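gripper build, day 8. shared shop is packed again so typing this between turns at the bench

reprinted the finger mounts last nite. 3 tries. first two warped, third one fits if you lean on it

Ishbel says the rubber rims are too soft. I say leave em – we can always go stiffer later 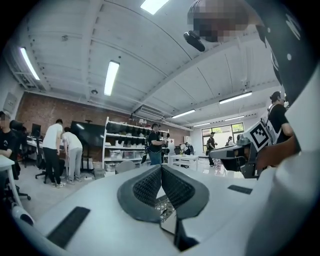

the hand tool, fingers in the V. mesh pads on the inside faces

spent roughly 857 on parts so far, dont tell Berhanu. he budgeted for a lot less

still to do: trigger spring, cable clip, a grip that doesnt kill my thumb

anyone got a spare trigger spring?? will trade filament – can pick up tomorow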